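Evaluation of the Divar Simulation Kit: Progress Report to the Program Office

Prepared by Songül Taşdemir, Automation Review Group, Ernstead
Submitted 2026-02-03
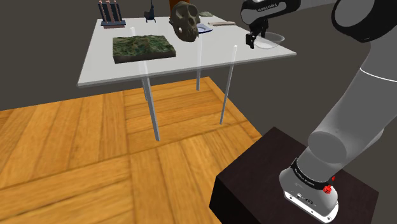

1. Purpose of this report

The Program Office approved a review of the Divar simulation kit, supplied by Grunine, in July. The review is to establish whether the kit can be used to prepare and compare grasping routines before time is booked on the physical arms in the Akgül workshop. This report covers the work completed to date, the spending position, and the decisions now requested. It does not repeat the background set out in the original proposal.

2. What the kit provides

Divar is offered as a yearly license. It includes a scene builder, a library of object models, a set of arm and gripper models, and a tool for recording and replaying trials. Grunine also supplies written guides and support by e-mail. Training on site is charged separately and has not been purchased.

The scene used for most of our work places a single arm with a black gripper on a dark pedestal beside a table with a see-through top. The objects on the table were picked to differ widely in shape and size. They include a rectangular terrain model, a large primate-like skull, a small white and blue plate, an upright rack and a transparent bowl. Items of this sort are a harder test than the plain blocks and cylinders in the supplier's starter scenes, and they are closer to the mixed goods handled at Akgül.

3. Work completed

Installation on the review group's machines was finished on schedule. The supplier's guide was accurate for the main program but out of date for the recording tool, and one day was lost before Grunine sent a corrected page.

The group has now recorded 1,439 trials. Each consists of one attempt to reach, grasp and lift a named object from a set starting position. Of these, 253 were set aside before analysis because the object had been placed so that it overlapped another model at the start. The scene builder does not warn the user when this happens. We have reported the matter to Grunine and now run a short check of our own before each batch.

Early results may be stated in general terms only. Compact objects with a clear outer edge are handled well. Thin, flat objects remain difficult, as the fingertips tend to meet the tabletop before they close. The transparent bowl has given mixed results: the arm reaches the rim reliably, but the outcome of the lift changes a good deal with small changes in approach angle. We do not yet know whether this reflects the physical behavior of such a bowl or the way its contact surface is modeled in the kit.

4. Assessment of the product so far

The replay tool is the strongest part of the offer. A trial can be stopped at any point, viewed from any side and run again with a single setting changed. Staff with no earlier experience of simulation were using it without help within their first week.

The object library is less satisfactory. Naming is uneven, several models carry no stated weight, and the search function returns items by file date - a poor order for daily use. Support replies have been courteous and mostly useful, although two of our questions on friction settings remain open.

5. Budget

Spending is within the approved amount. The license fee was paid in full at the start of the review. Of the 300 staff hours allotted, the larger part has gone to scene preparation and to checking recorded trials. The hours remaining are enough for the work described below, provided that no further reinstallation is needed.

6. Next steps

The group will repeat a selection of the recorded trials on a physical arm at Akgül, using 3 objects from the simulated table for which a close physical match can be bought or printed. The bowl will be one of them. The comparison will form the main section of the final report.

7. Decisions requested

The Program Office is asked to confirm access to the Akgül workshop for the comparison trials, and to approve the purchase of the matching objects from the existing materials line. A decision on renewing the Divar license is not needed at this stage and should wait for the final report.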